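The Lodger's Share

When his aunt died, Calum Strachan inherited half a boarding house in Oltanitz and the whole of its correspondence. The other half belonged to a Mrs Medine, who lived on the ground floor and had been writing to his aunt, one floor up, by post, for 43 years.

"You could have knocked," Calum said, on his first evening.

"She could have answered," said Mrs Medine, and gave him a bowl of soup that tasted mainly of the bowl.

The quarrel concerned a piano. His aunt had bought it, Mrs Medine had paid for the carrying, and it had got as far as the first landing before the men from Urier's went to lunch. They were still, in a sense, at lunch. Everyone in the house had learned to go up sideways.

Calum read the letters in bed. By number 395 the two women had stopped mentioning the piano and were chiefly exchanging remarks about the drains. He noticed that his aunt signed off "yours, for the present" every time, and that the present had gone on a good deal longer than most people's.

1. The Offer

In April a man called Carnegie came about the house. He had small, tidy feet and a habit of patting the walls as though they might bolt. He patted the wooden table, and then the brown door, and looked for some time at the painting in its frame.

"Is that included?" he asked.

"That depends what you think of it," said Calum.

Carnegie thought nothing of it, and said so with a figure.
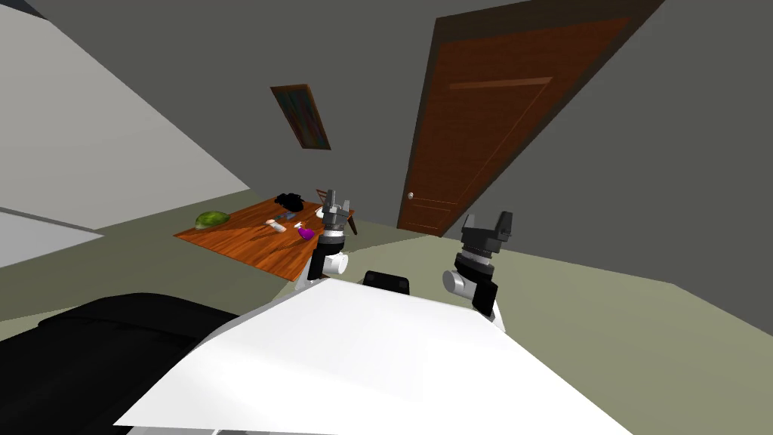

2. The Reply

Mrs Medine considered the offer overnight and sent her answer up by post. It took two days to climb one flight of stairs, by way of the sorting office. Calum read it on the landing, leaning on the piano.

She would sell, she wrote, when the piano had been delivered. She remained his, for the present.

He went up sideways, found his aunt's pen and looked about for a stamp.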